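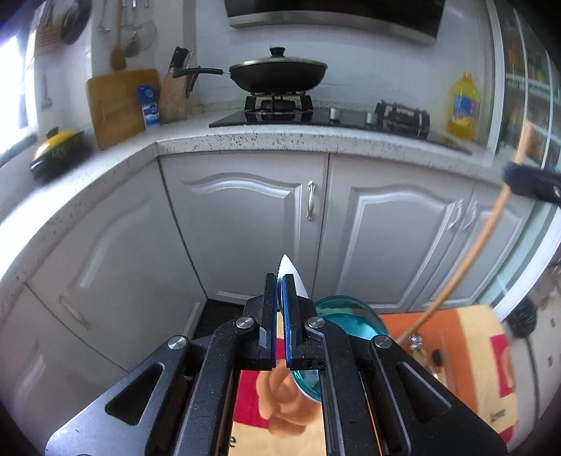
Serrated knife held between the blue pads, stove in the background.

I have spent most of July reading logs, and I'm in a worse mood about grasp planners than when I started.

The one I've been living with is called Motau. Rhonda Leclerc set me up with a build and a stack of kitchen recordings, and the pitch was simple. You feed it demonstrations, it learns where to put the fingers, and it hands a pose and a closing width to whatever controller you already run. The project page says it "generalizes across household tools." I've read that sentence on so many project pages that my eyes slide right off it.

So, knives. A knife is a good test because there's one end you want and one end you don't, and a person knows the difference before they've reached for it. Motau gives every candidate grasp a score. I pulled 224 frames where a blade was between the fingers and ran the scorer on each of them. What I wanted was some sign in the numbers that the software knew it had the blade and that a handle would be a different matter.

There was none. The scorer likes flat parallel surfaces, and a blade is a very nice pair of flat parallel surfaces. In 72 of those frames it ranked the blade grasp higher than anything it had proposed for a wooden spoon or a bottle. I asked Gyula Fülöp, who wrote a good part of the scoring code, whether there was a term for which part of the object you're holding. He said the demonstrations take care of that. I don't think they do. The demonstrations tell you where fingers went. If the training set has people gripping blades, then the model learns blades, and it will be very sure of itself about it.

Then there's the perception side. The segmentation step wants a clean outline, and serrations give it fits. The mask flickers from frame to frame along the toothed edge, the estimated width flickers along with it, and the controller downstream gets a closing command that wobbles. Somebody put a smoothing filter over that with a window of 40 frames. It does make the plot look calm. It also means the planner is acting on where the knife used to be, and I can't be the only person bothered by this.

I brought it up on the Saturday call. Mervin Wong thinks the filter is fine for slow motions, and Harpreet Vachon thinks the whole mask step should go and be replaced with something learned end to end. I have been hearing "learned end to end" for years now as the answer to a bug somebody doesn't want to look at. Maybe it's right this time. I'd like to see the logs first.

What I ended up doing is boring. I wrote a check that sits between the planner and the controller and refuses any grasp where the width estimate has moved by more than 3 millimeters inside the window. It rejects a lot. Rhonda says it rejects too much, and she may have a point, the threshold is a guess and I set it late at night. But a rejected grasp shows up in the log with a reason next to it – a bad one that got smoothed over just looks like a good one.

The part label problem is still open. I have a branch that adds a handle/working end tag to the object file, typed in by hand, and I'm told this doesn't scale. I'm going to finish tagging the knives anyway and rerun the scorer on the same frames.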